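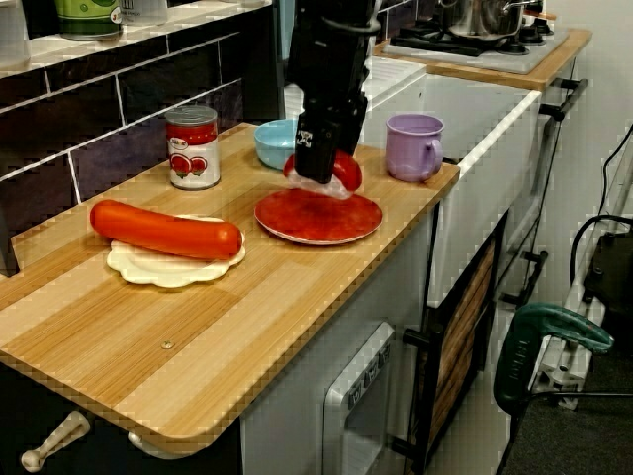 The new walk-in dental clinic in Stovden opens at eight on Thursday, and its lead nurse can hardly sit still. "We had 367 people on the list before we'd even painted the doors," she says. "I love that they trusted us!"

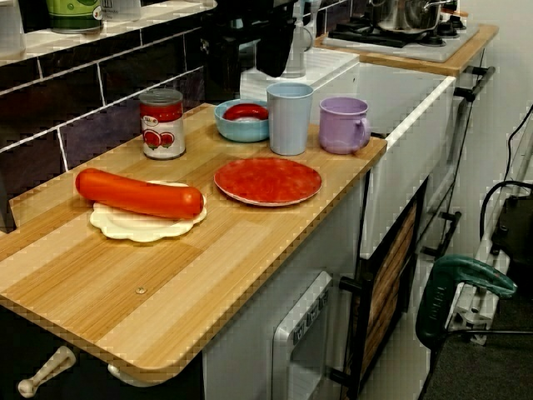
Nearly everyone on that list came from Edet, where the last practice taking new patients shut in November. She spent the winter visiting families at home - 12 miles each way - and talking about food and teeth. A tin with tomatoes on the label, a mug, a bowl: she can start a chat from any of them. "People know more than they think," she says. "They just need an appointment."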